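Ticket 136: Fungus gnats, sour smell and a pan that won't drain (shallow terracotta)
Status: Open, waiting on gardener
Category: Containers and potting
Opened by: Bijan Rezaei
Comments: 7

Opening note

Hello everyone at the Echevarría plant desk, and thank you in advance for your patience, as I do tend to go on a bit. My sister says I write a support request the way other people write to their grandmother, and she has a point, but I would rather give you too much than have you come back and ask me for it.

The trouble is with my wide terracotta pan, the low one with the thick rim that I keep in the back room by the window. I've had sedums and a few little haworthias in it since January, and for the first stretch they were as happy as anything. Then the lower leaves on the sedums went soft and see-through, the way a grape looks when you've peeled it, and I started to get those tiny black flies that drift up into your face when you lean over to water. There's a smell too. I wouldn't call it terrible, but it's sour, a bit like a dishcloth that sat in the sink over a long weekend.

What I have tried so far:

I stopped watering for two weeks. The top dried out to a crust and the flies thinned a little, but when I pushed a chopstick down to the bottom it came up dark and sticky.

I put out yellow sticky cards from Sorico, which caught plenty of flies and also my sleeve.

I moved the pan closer to the window, then back again when the haworthias turned a bit red.

I scratched a layer of coarse sand over the top, having read that gnats don't care for it. I regret that one, as now I have sand in everything.

The soil is the Trellov houseplant mix, straight from the bag, nothing added. Please tell me whether I should change the soil, change the pot, or give up and take up stamps.

With warm wishes,
Bijan

Comment 1, plant desk

Hi Bijan, please don't take up stamps! Your note was very helpful, chopstick and all. Soft, see-through lower leaves on a sedum, with a sour smell and gnats, usually mean the mix is staying wet at the bottom for too long. Gnats lay their eggs in damp soil, and a general houseplant mix holds a lot more water than sedums would like.

Three things we'd love to know before we send you off to get your hands dirty. Does the pan have a hole in the bottom, and can you see daylight through it? How deep is the soil? And does the pan sit flat on a saucer, or is it raised up on anything?

No need to unpot anything yet. Just have a look underneath when you next have both hands free.

Comment 2, Bijan Rezaei

Thank you for such a kind answer. I read it out loud at breakfast.

I've had a look, or more of a feel, because the pan was too full to tip up very far without losing half of it on the rug. There's a hole, and I could get the end of my little finger into it, but it felt packed solid. The pan sits flat on a glazed saucer that came from a completely different pot. The saucer is a hair too small, so the two of them fit together very snugly, and now that I'm typing that out I can hear how it sounds.

The soil comes up to just under the rim. I always fill a pot to just under the rim. My father did the same, and he could grow a lemon tree from a lemon somebody had already squeezed.

One more thing that may or may not matter. I water with a glass from the kitchen, one full glass each time, and I have never once seen water in the saucer afterward. I had been taking this as a sign that I was getting the amount just right.

Comment 3, plant desk

Ah, the dry saucer. It fools a lot of people, so please don't feel bad. With a plugged hole and a snug saucer, the water you've been adding has had very few places to go. Terracotta does breathe through its sides, which is probably why things went well for as long as they did, but a pan that wide can hold a soggy layer across the whole bottom while the top looks bone dry.

We'd suggest emptying it out completely and starting over. Take your time, this isn't an emergency.

1. Cover your table with something you can wipe or shake out. A plastic sheet is ideal.
2. Lift the plants out first and lay them somewhere shady. Knock off the wet soil gently and trim anything that's mushy.
3. Scoop the old mix out of the pan. Bag it and throw it away, and don't reuse it for houseplants, since the eggs will be in there.
4. Look through the last of the soil as you go for little white larvae or bits of root.
5. Clear the drainage hole from underneath with a skewer.
6. Scrub the pan with hot water and a stiff brush and let it dry all the way through.

Write back when you've gotten that far and we'll talk about what goes in next.

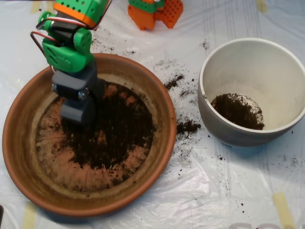 The last handful is always the slowest part of emptying a wide pan. The bulk comes out in big satisfying scoops, and then you get down to the crumbly bits that only want to slide around on the clay. There's no call to get every speck out dry. Once you're down to a thin layer, take the pan to an outside tap or a bucket and let water do the work. Try not to do it in the kitchen sink, because potting mix sets up in a drain trap very nicely and then you'll need a different help desk.

If you see a pale band on the inside wall of a clay pot, a bit dusty looking, that's common on pots that have been used for a while. It can be minerals from tap water, or simply dried residue from the old mix. A brush will take off the loose part. Whatever is left won't harm a sedum.

Comment 4, Bijan Rezaei

Reporting back, and I'm a little bit proud! It took me the better part of an afternoon, with a break for tea and another break because the neighbor came by to return a ladder.

The plants are out and lying on newspaper in the hallway like patients in a field hospital. Two of the sedums had no roots left to speak of, just brown threads that came away in my fingers. The others have some decent white root on them, and the haworthias, bless them, look as if they never noticed a thing.

Now the hole. I went in from underneath with a barbecue skewer and got out a plug of something gray and dense, which I think was the piece of coffee filter I'd laid over it to keep the soil in, all matted down with roots and fine silt. So I had built my own stopper. After that I poured a cup of water into the bare pan and it ran straight through and over my shoes.

I did have a look for larvae and found a few, little clear wrigglers with black heads, in the dampest lumps. The bag has been tied twice and has gone out to the bin.

Questions, if I may. Should I put gravel in the bottom this time? Everyone in my family says gravel. And can I mix what's left in my Trellov bag with something, as I hate to waste it?

Comment 5, plant desk

Wonderful work, and sorry about the shoes.

Please skip the gravel, with our compliments to your family. In a shallow pan it uses up depth you can't spare, and the wet layer just moves up and sits on top of the stones. Go for a faster mix all the way down.

You can certainly use the rest of the bag, as long as it's been kept closed and you don't see any flies when you open it. Combine one part of it with one part coarse grit or pumice and one part perlite, measured with any old cup. Wet a handful and squeeze it. If it falls apart when you open your hand, it's ready. If it holds together like a snowball, add more grit.

For the hole, use a scrap of window screen or plastic mesh, with openings big enough to see through. No coffee filter, no cloth.

For the saucer, either find one that's wider than the pan or lift the pan on small feet. Three flat pebbles or bottle caps will do fine. You want a gap you can slide a pencil through.

Leave a finger's width below the rim, so there's somewhere for the water to stand while it soaks in. We know about your father and the lemon tree, but trust us.

Let the trimmed plants rest out of soil until the cuts have dried over, then pot them up and wait 7 days before the first drink.

Comment 6, Bijan Rezaei

All planted. I found some pumice at the garden counter at Umum, a bigger bag than I needed, so if anybody reading this wants pumice, I have pumice.

I did the squeeze test and had to go back twice for more grit before it fell apart as you described. I must have been making snowballs my whole life. The mesh is a bit of old screen door, and the pan is up on bottle caps, which look silly, but I can get my pencil under there all the way across. The two sad sedums I've laid on top as cuttings, because I'm sentimental and because my sister tells me they'll root from nearly anything.

I've put one fresh sticky card in as well and written the start date on the back, so I can tell old flies from new ones.

There was quite a lot of soil on the floor by the end of it. I found some in my shirt pocket.

Comment 7, plant desk

Cuttings on top is just what we'd have done, so tell your sister she's hired.

You may still see a few flies for the next couple of weeks. Adults that were already in the room don't know you've changed the soil, and some may be coming from another pot, so do push your chopstick into your other plants too. If any of them come up dark and sticky, leave those to dry out before you water again.

When the time comes for that first drink, use your kitchen glass if you like, but pour slowly and keep going until you see water in the saucer. Tip it out after a few minutes. Then put the glass away until the chopstick comes out clean.

We'll leave this ticket open so you can add to it. Could you let us know what the new sticky card looks like when you do that first watering?

70 people found this helpful
Share 2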